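홈 | 정치·의회 | 지방의회 | 리뷰 | 독자 의견
최종 업데이트: 11월

의정 기록 검색 도구 '마리카르(Marikar)' 5주 사용기
11월, 월요일 오전

지방의회 회의록을 뒤져 본 분이라면 그 막막함을 아실 겁니다. 본회의 회의록은 PDF로 올라오고, 상임위 것은 한글 파일이고, 예산 심사 속기록은 어느 게시판에 있는지부터 찾아야 하죠. 저는 드라스트소프(Drastthorpe) 시의회를 취재하면서 그동안 즐겨찾기 폴더 하나에 링크를 쑤셔 넣고 버텼는데, 마리카르를 쓰고 나서는 그 폴더를 한 번도 안 열었습니다. 정말 좋아요!

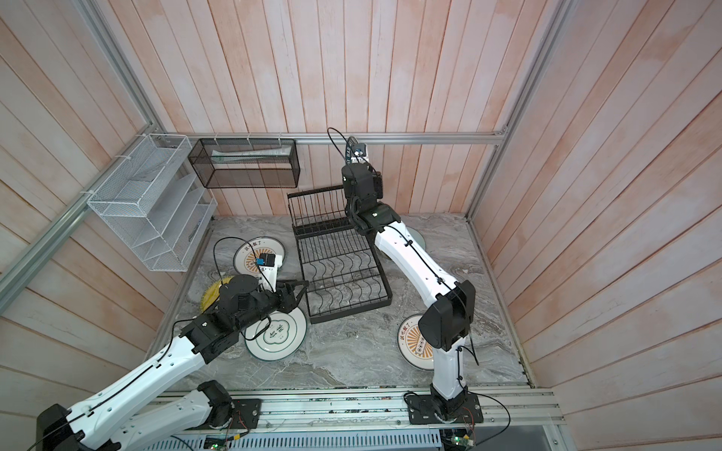

글 민서하

일단 검색이 빠릅니다. '주차장 조례'라고 치면 조례안 원문, 심사보고서, 그 안건을 다룬 상임위 발언이 한 화면에 날짜순으로 뜹니다. 발언자 이름을 누르면 그 의원이 같은 주제로 이전 회기에 뭐라고 했는지도 이어서 볼 수 있고요. 지난 정례회 때 한 의원이 버스 노선 감축에 찬성표를 던졌길래 눌러 봤더니, 두 회기 전에는 같은 노선을 늘리자고 5분 발언까지 했더군요. 예전 같으면 반나절 걸렸을 일인데 커피 한 잔 마시는 사이에 끝났습니다.

표결 비교표도 마음에 듭니다. 안건을 최대 16건까지 골라 놓으면 의원별 찬성·반대·기권이 표로 나오고, 엑셀로 바로 내려받을 수 있습니다. 기명 표결이 아닌 안건은 회색으로 비워 두는데 이게 오히려 믿음이 갑니다. (다른 서비스 중에는 만장일치로 채워 넣는 곳도 있었거든요.)

알림 기능은 조금 손을 봐야 합니다. 처음 설정 그대로 두면 의사일정 변경, 자료 추가, 속기록 정정까지 전부 메일로 와서 첫 주에만 75통을 받았습니다. 설정에서 '안건 단위 묶음'을 켜면 하루 한 통으로 줄어드니 가입하자마자 그것부터 켜세요.

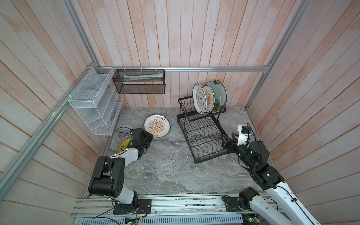 핀버그(Pinberg) 쪽 자료는 아직 많이 비어 있어요. 저희 구의회는 소위원회 회의록이 통째로 안 나오고, 행정사무감사도 결과보고서만 있습니다. 본문에 그 얘기가 없길래 남깁니다. 그래도 조례 연혁은 꽤 정확해서 계속 쓰고는 있습니다. — 물푸레

댓글 감사합니다! 저도 핀버그로 검색해 봤는데 말씀대로 소위원회 자료가 없네요. 지원 의회 목록에는 '전체 제공'으로 적혀 있으니 이 표시는 고쳐야 할 것 같습니다. 자기 지역이 어디까지 들어가 있는지는 무료 체험 7일 동안 꼭 확인해 보시길 권합니다. 드라스트소프는 본회의, 상임위, 예결위가 다 들어 있었고, 속기록은 의회 홈페이지에 올라온 다음 날이면 검색이 됐습니다.

비슷한 도구인 쿤홀름(Kunholm)도 같이 써 봤습니다. 그쪽은 예산서 분석이 강합니다. 세부사업별로 전년 대비 증감을 그래프로 뽑아 주는 건 부러울 정도였어요. 다만 발언 검색은 단어가 정확히 일치해야만 나와서 '보육료'로 찾으면 '보육 지원금' 발언은 빠집니다. 예산철에는 쿤홀름, 나머지 기간에는 마리카르를 쓰는 조합이 저한테는 제일 잘 맞았습니다.
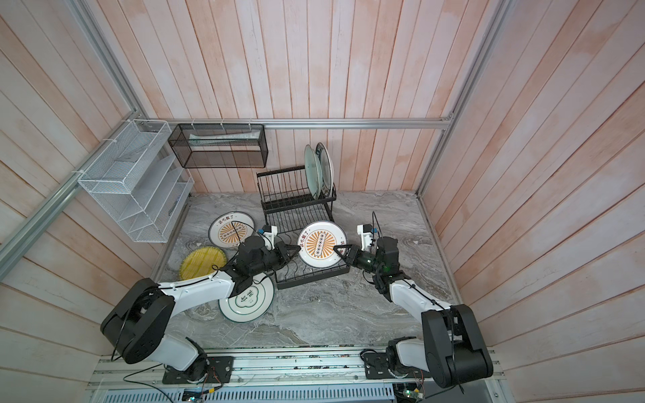
벽 쪽 철망 바구니와 조리대 위 식기 건조대

모바일 화면은 표가 옆으로 잘려서 불편합니다. 방청석에서 휴대전화로 표결 내역을 확인하려다 포기하고 노트북을 꺼낸 적이 몇 번 있어요. 개발팀에 문의했더니 가로 화면을 준비 중이라는 답이 왔습니다. 다음 임시회 전에 나오면 방청석에서 다시 써 보고 이 글에 덧붙이겠습니다.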